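Open Day Safety Checklist – Demonstration Cell, Ledham Workshop
Checked by: Tolera Hailu
Countersigned by: Čestmír Jelínek
Day: Friday, before doors open
Room limit: 40 visitors at a time

1. Access and floor
Fire exit clear and unlocked from inside – Yes
Barrier tape at the marked line – Yes
Comment: The line is 200 cm from the bench on the visitor side. The tape sags by the window and should be pulled tight before the first group.
Extension leads covered – No
Comment: One lead crosses the walkway by the coat rail. Use the rubber ramp from the Dovitz store.

2. Power and stopping
Emergency stop tested with both arms moving – Yes
Comment: Tested twice. Both arms held position and did not drop.
Second stop button within reach of the presenter – Yes
Speed limit set for visitors – Yes
Comment: Left at the setting agreed with Rusnák. Please do not raise it if the demonstration is running late.

3. Cell and fixings
Arm mounting bolts tight – Yes
Cables free of the moving joints – Yes, see comment
Comment: The cable on the left arm loops out from the base. Watch it on the long reach towards the back.
Front rail clean – No
Comment: Dark debris along the rails. Brush out with the power off.

4. Demonstration items
Task: plates and bin, left arm lifting
Plates checked for chips – Yes
Glass plate approved for use – Query
Comment: The amber-brown one is translucent glass. I would leave it on the table and have the arm lift the others.

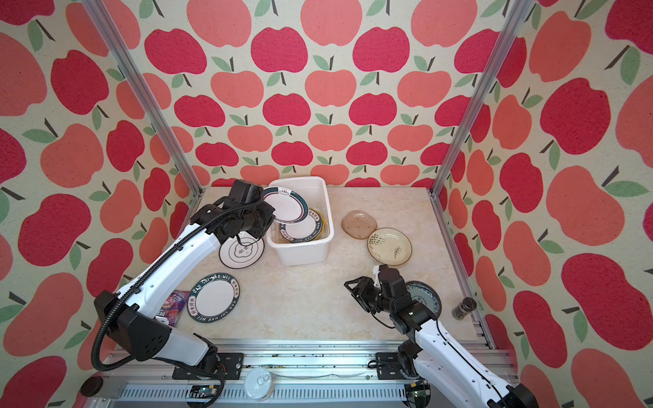

Loose items removed from the table – No
Comment: There is a purple snack packet by the left arm and a small dark glass spice jar near the rear right post. Neither is on the Tirnar item list. Take both out or add them to the list.
Dustpan and cut-proof gloves in the room – Yes

5. People
Presenter briefed – Yes
Children under 7 held by the hand at the line – Steward to remind each group
First aid box sealed – Yes

Outstanding: floor lead, rail, glass plate, loose items. Recheck at 1405, then sign the door sheet.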